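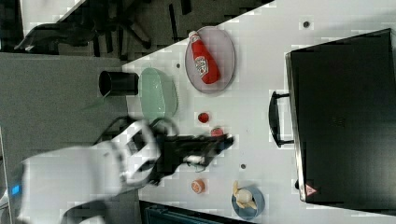 Mumora Community Meals to Open Second Kitchen in Drimwood

13 Jan 2024

Mumora Community Meals has confirmed that its second kitchen will open in Drimwood in August, in the former Pirihi Street library.

The new centre will serve lunch five days a week, with seating for 80 people. The organisation's existing kitchen at Forer provided 2687 meals last month, the highest monthly figure in its history.

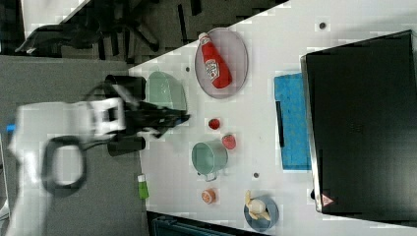

Meals will be offered at no charge to pensioners, carers and families on low incomes. Other residents will be asked to pay $8.

"Many of our neighbours in Drimwood now travel by bus to Forer for a hot lunch," said Maxine Sutcliffe, Chair of Mumora Community Meals. "They have asked for a kitchen closer to home, and we are pleased to provide one."

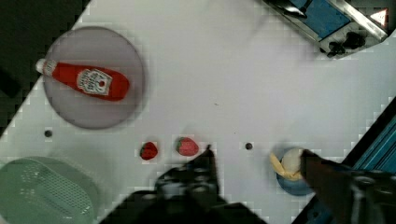

Photo: Mumora Community Meals

Building work includes a new cool room, an accessible entrance and a herb garden - the last funded by a neighbourhood appeal that drew 900 donations. The Forer kitchen will keep its present hours.

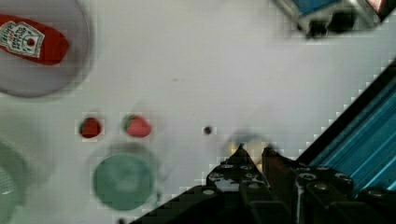 Marcelle Chevalier
Communications Manager, Mumora Community Meals

Applications for kitchen and driving positions will open before winter. Enquiries may be made in person at the Forer office.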